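December 2025, Sunday, Hekthorpe bay

In late, heating off, gloves on for the first hour. Wanted the low reach set finished before the Echeverri people want the bay back.

Where we got to: 1,367 episodes in the store as of this morning, before today's go in. Target for today was 100 more, all floor level, right hand. Made it, but only by skipping lunch.

Setup same as July sheet except:
- wrist camera exposure locked. Auto was pumping every time the arm crossed the tape and the colours went all over the place
- hand opens fully at the start of every episode. Was leaving it wherever it finished, so the first second of half the old set is rubbish
- operator says "mark" out loud at the start and at release. Audio track is the backup if the pedal drops out again

Pedal dropped out again. Twice. Both times the light stayed green, so no use trusting the light. 2 episodes have no start flag, fixed by hand from the audio. Cable is fine, swapped it. I think it's the Clavthorpe hub, the one with the loose socket. Moved the pedal to the other hub and no trouble after that, but that's only an hour's worth so don't call it cured.

Teleop notes. Low reaches are tiring, elbow wants to drift out and the arm copies you faithfully. Anything past the hip line feels fine in the headset and looks awful in playback — the wrist rolls over and the fingers come in sideways. Started throwing those out at the time instead of leaving them for the reviewer. If you're unsure, bin it and go again, it's a twelve second episode.

Also slow down on the approach. Speed plots from the first batch show everyone (me included) rushing the middle then stopping dead just above the floor. The policy has learned exactly that, the stop and all. Hovers like it's forgotten what it came for. Want smooth all the way down, even if it takes longer.

Empty hand episodes: keep doing them. I know they feel like a waste of an afternoon. Without them the thing closes its fingers at any old moment, and the Stamov run from last month was full of it. So for every batch do a block of reach out, hold open, come back, nothing grasped. Label them "null" not "fail". They are NOT fails. Somebody has been putting them in as fail and the loader drops fails before training, so those were never seen at all. Have re-labeled the ones I could find, there'll be more. Check your own batches please.

Carpet. Asked again whether we should put a plain mat down for the floor set. My vote is still no. The speckle is a nuisance for the depth but the Stamov site has carpet too, and a model that's only seen a plain mat is going to fall over (figuratively) the first time it meets a pattern. If depth is too noisy we drop depth and keep colour. Happy to argue about it.

Upload started, crawling. Left it going on the bench machine, don't shut the lid. Checksums go in the usual folder when it's finshed, and delete nothing off the local drive until they match.

Next:
- left hand, same block, same order
- go through the unflagged ones again with fresh eyes
- new hub, ask for a proper powered one this time
- write down the null / fail thing somewhere people will acutally read it
- retrain on old plus today's, compare the hover
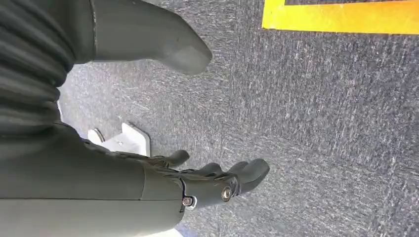
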